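Progress report to the Varkano program office
Project: Plutico, software for lace handling
Date: 29/10/2025

Hi all,

Another quarter gone, so let me walk you through where your money went (mostly into perception, with a fair bit of cleanup in the planner). The short version is that tracking is in good shape, the planner is getting there, and I'm behind on the grasp scoring.

We now have 2454 recorded clips in the store, and 2116 of them get through the Hirkex sync check without any hand fixing. The rest mostly fail on timestamps, and I have a script half written that should rescue a good part of them.

Lace segmentation was the big one. The old model kept merging a lace with whatever was next to it, and pale laces against a bright table were the worst of all. The new one works on short stretches of lace and joins them up afterward, so a loop that stands up off the shoe stays a loop!

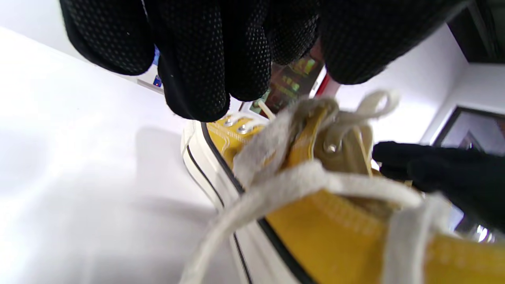 Gloved fingers over the laces of a yellow canvas sneaker.

Eyelets are handled by a separate small detector now. It's fast and I like it a lot, though it still gets confused when a lace covers half the hole. I tried feeding it a few past frames as memory and that helped, so the change is going into the January release.

On the planning side, Mulder (our task planner, for those new to these reports) used to treat a pinched lace as a stiff rod. You can guess how that went. It now carries a rough rope model with seven control points, and replanning is quick enough that I stopped noticing it. Laces close to the lens are still trouble - they blur, they get wide, and the width estimate jumps all over the place. I've added a blur term to the tracker and so far it behaves.

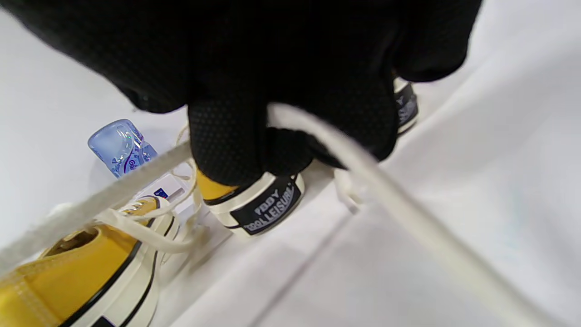

One comment on the draft asked whether the rope model would hold up with round laces, or whether all that tuning only suits flat ones. Fair point, and I don't know yet. The twist term assumes a flat lace, so I'd expect to redo that part at least. I've put round laces into the next block of recordings.

Still open: grasp scoring, the timestamp script, and nine tickets on the replay viewer, most of them small. I'd like to move some of the viewer money over to labeling if that's okay with you - please let me know before I book the hours.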